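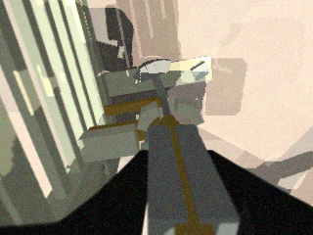

Mieczysław Kaczorowski
Press Officer, Tetimeo

Tetimeo Opens Booking for Summer Bread Courses in Clarkport

Tetimeo, the baking school on Czarnecka Street, is pleased to inform the public that booking is now open for its summer program of rye and sourdough courses. The courses will take place in August and are open to adults of all levels, including persons who have never baked bread before.

The program this year has 6 courses. Each course takes two days, from the morning until the late afternoon, and the participants stay with the same teacher during the full course. Lunch is included in the price. The flour, the salt and the baking forms are also included, so participants need to bring only an apron and closed shoes.

The largest change from last year is the new rye course, which is named Kosow. It teaches a dark, slightly sour loaf made with a starter that is fed three times before the dough is mixed. The recipe comes from the notebooks of the school's first teacher, and it was tested during the winter with several kinds of rye flour. The final version uses a coarse flour and a long, slow baking with falling temperature.

"Many people in Clarkport have asked us for this bread," said Mieczysław Kaczorowski. "They bought it in our shop and they wanted to know how it is made. It is not a difficult bread, but it asks for patience, and in a two-day course we have the time to explain every step."

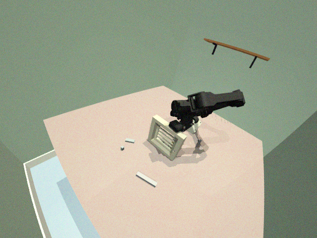

CLARKPORT, March 6, 2024

The school received 529 applications for the courses of last summer and was able to accept 488 of them. For this reason the management has decided to change how places are given. Until now, the places went to the first persons who called by telephone. From this year, every person who applies before the closing date will have the same chance, and the places will be drawn by lot. Persons who were refused last summer and wish to apply again will be placed first, if they write this in their application.

Applications can be made with the form on the Tetimeo website or with the paper form, which can be taken at the shop counter. One person can apply for two courses at most. Friends or family members who wish to attend together should send one common form with all the names on it.

Prices remain the same as last year. Students and retired persons pay the reduced price, and they are asked to show a valid card on the first morning. A place can be given back without cost until two weeks before the course. After this date the school will return half of the price, or the full price if another person takes the place.

The Kosow loaf will continue to be sold in the shop during the courses. The shop will open one hour later on course days, and orders for whole loaves should be made the day before.

Media contact
Mieczysław Kaczorowski, Press Officer
Tetimeo, Czarnecka Street, Clarkport

Journalists who wish to visit a course in August are kindly asked to write to the press office in advance and to mention which course they would like to see.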